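Moving my recipes out of the shoebox

My aunt left me her recipes in April. They came in a shoebox, and most were on the backs of envelopes or pharmacy receipts. I put off sorting them until last Thursday, when my cousin Corina Bogdan called to ask how long the walnut bread goes in the oven and I couldn't find it.

I started by typing everything up, but I gave up after the soups. Her handwriting tells me things the typing loses, like which lines she went back and changed. So the originals stay, and I only copy out the ones that are falling apart.

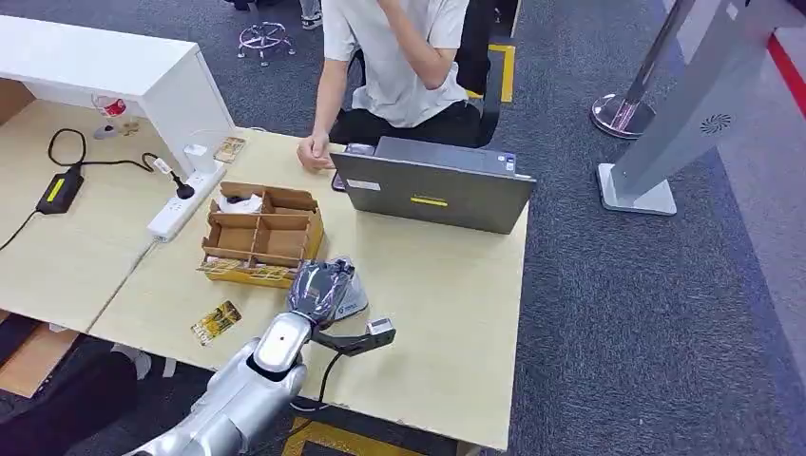 Should recipes be filed by course or by main ingredient? By course, for a home cook, with one extra section for the things you make every week. I tried main ingredient first and ended up with onions in everything.

My sections are soups, bread, meat, vegetables, sweets and weekly. Weekly is the fattest. Magdy Saber, who lived next door to her for 22 years, wanted holidays as its own section, and I may still do that. The Easter lamb is under meat for now and I keep forgetting it's there.

Stains are fine. Grease is a problem if it touches the next card, so the worst ones go in plastic sleeves. Tape is bad. Hers has gone brown and takes the ink with it when it lifts.
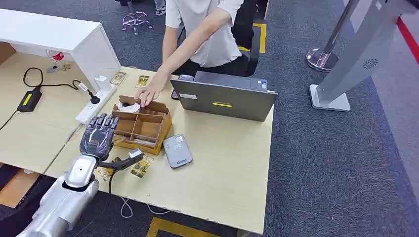 The walnut bread was in with the soups, folded inside a card for lentils. It takes 3 hours to rise and she never wrote down the oven temperature. After that I wanted storage where I could see every section at once. An open cardboard organizer with cardboard dividers is enough for that, and it costs very little. I was close to buying a tin recipe box, but the lid would have annoyed me. Larger sheets get folded once, with the title facing out.

Corina is testing the bread at 375. If it works I'll write that on the card in pencil.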